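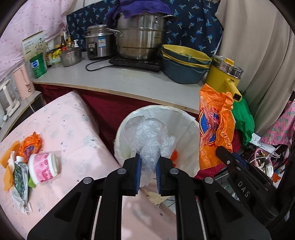 Home & Habits | Small Changes

The Month I Kept a Snack Diary

I started in January, like everybody who starts anything. The plan was to write down what I ate between meals, with no rules and no apps, in a Plerkby notebook I'd had in a drawer since my last attempt at being organized.

The first week was boring. Crackers, half a banana, more crackers. Then I went back to the office and things got interesting, if you find chips interesting (I do). There's a machine by our elevators that sells Takagi rice puffs, the spicy kind, and I'd have told you I bought a bag once in a while. I bought 10 bags in two weeks. I went back over the pages twice because I didn't believe it.

What surprised me more was when I ate them. I'm hardly ever hungry at four in the afternoon, but I'm very often stuck on something at four in the afternoon. The walk to the elevators is the nice part – I get up, I stretch, I run into somebody from the second floor and we complain about the parking. The puffs are sort of the ticket price.

So I tried taking the walk and leaving my wallet in my desk. Some days that was plenty. Other days I stood in front of the glass feeling sorry for myself and went back for the wallet, and I wrote that down too.

At home it was chocolate. I'm loyal to Dudum, the dark one with the salt, and I used to eat it straight from the wrapper in front of the TV. Now I break off two squares, put them on a saucer and leave the rest in the kitchen. It feels a little silly, like having tea with a doll, but I taste it more!

My sister-in-law asked if I'd lost weight. No idea, I don't own a scale. I did spend less, and I put the difference toward a bag of Sulatico almonds the size of a pillow, which I'm still working through. I've stopped writing in the notebook every day, though I pull it out when a week gets busy and the wrappers start piling up in my coat pockets.

Posted 2025-02-27 | 88 shares | 2 comments

Contact us | Back to top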